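Rural Roads and Who Pays for Them
Notes for session 4, Land and Local Government

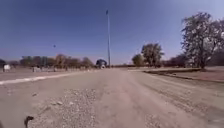 Fig. 1. Unpaved road, with a patch of loose gravel in the foreground.

Okay, so last time we ended on property taxes and I promised you roads. I love roads. I'll try to keep it under control.

Start with the question I left on the board: who decided that a road is the county's problem? For a long stretch of history the answer was "whoever lived next to it." You owed the parish or the township a few days of labor a year, you showed up with a shovel (or sent your son, or paid your neighbor to go), and you pushed dirt around until the overseer got tired of watching you. Economists call this a tax in kind. The people doing it called it plenty of other things.

Now, our made-to-measure case for the term is the Poltau district, which you've all got in the reader. Poltau has 284 miles of road on the books and most of it has never seen asphalt. Look at the budget table on the second page of the packet. The grading line is small every single year and it never goes away! Paving is the opposite: one huge number, then quiet, then another huge number when the surface wears out. Keep those two shapes in your head, we'll draw them next session.

Why would a district stick with gravel? A few things to chew on:

Traffic. If only 200 vehicles a day use a road, the cost of paving per trip gets silly pretty fast. On the Erham road it's 1302, and that's where the fight is.

Who carries the cost. Dust, broken windshields, slow trips to the clinic: none of that shows up in the district's accounts. It lands on the households. I want you to be able to explain this one without notes.

Borrowing. Paving usually means a bond, and a bond means a vote, and people who live in town get to vote too. Guess how they feel about a road they never drive.

Witold Kołodziej's chapter argues that grading survives mostly out of habit, and that districts would pave more if they counted the household side properly. Chih-ming Kwok thinks he's overselling it. Her reply (it's short, please read it, it's the best thing in the packet) says the household costs are real but terribly hard to measure, and that Kołodziej's survey leaned on people who were already angry. I go back and forth. I was with Kwok until I reread the survey questions in April, and now I'm less sure.

Words to know: tax in kind, externality, maintenance backlog, special assessment, life-cycle cost. That last one trips people up, so bring questions.

For next session read the Siserard report, sections 1 through 3. Skip the appendix unless you enjoy soil tables. Write me one page on whether the Erham road should be paved and who should get the bill. Pick a side, please. Due 06/01/2019, on paper, in my mailbox.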